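Re-covering and repositioning: notes on seating in a corrugated-roofed room

February 26, 2021

I have been using the long room under the curved roof as a workroom since November, and the seating has been wrong for most of that time. What follows is what I measured, what I moved, and what I would do differently. Anyone who only wants the cleaning method for tufted upholstery can skip to the second heading.

The original layout had both chairs on the same side of the table. The office chair got all the use. The pink armchair got used for coats. It is a deep chair with a tall back and rolled arms, and when it faces the wrong way it takes up a lot of floor for something that stores a jacket.

Room constraints

The usable run along the brick-colored wall is 2611 mm. The white metal shelving has to stay there, as does the appliance to the right of it, which needs to be near the outlet. I had a plan to put the shelving at the far end, drew it out, and abandoned it when I found the outlet cover would foul the upright.

The roof is the other constraint. Corrugated sheet reflects sound badly, or very well, depending on how you look at it. Soft furniture helps. I clapped in the middle of the room before and after moving the armchair and could hear the difference, but I did not record it, so treat that as an impression. Callum Baird has a meter and has offered to lend it.

Cleaning the tufting

Dust collects in the stitched seams and nowhere else that matters. A standard upholstery head rides over the puffed sections and misses the channels between them. The sequence I settled on:

Crevice tool first, low suction, along every seam from the top of the backrest down. High suction pulls the fabric into the nozzle and leaves a mark for a day or so.

Soft brush second, across the sections, to lift what the crevice tool left behind.

Damp cloth last, wrung out hard. I used the Zultik cleaner at half the strength on the bottle and tested it under the seat first. No color came off on the cloth. Hamish McIver uses plain water and says the result is the same – he may be right, and I will try that next time.

The whole job took 60 minutes, of which a good part was the arms. The roll makes it hard to keep the nozzle square to the seam.

The table cover

The table has a pale yellow-green top with a faint leaf pattern. I bought the covering from Romberg as a 2298 mm length and trimmed it to fit. The pattern is faint enough that a slightly crooked cut does not show, and mine is slightly crooked. Chair arms rub against the edge of a table if they are set too close, so I wanted a gap between the armchair and the table that I could get a hand into.

Where things ended up

The office chair is now on the wall side of the table, between the shelving and the appliance. The armchair is on the near side. I can reach the shelves from the office chair by turning, and there is somewhere decent to sit for reading.

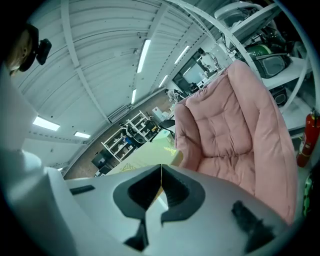 Remaining items

The shelving is still a mixed load of small things with no system. I have 13 shallow trays on order from Grekance and will sort by how often I reach for something. Open tiers are good for visibility and bad for dust.

The black box and the dark stack on the floor to the left of the shelves need a permanent place. At the moment they block the bottom tier when I want to pull anything out sideways.

Felt pads for the armchair feet. Lewis Pollock recommended the screw-in type over adhesive, having lost several of the adhesive ones under a sofa.

Sound measurements, once I have the meter.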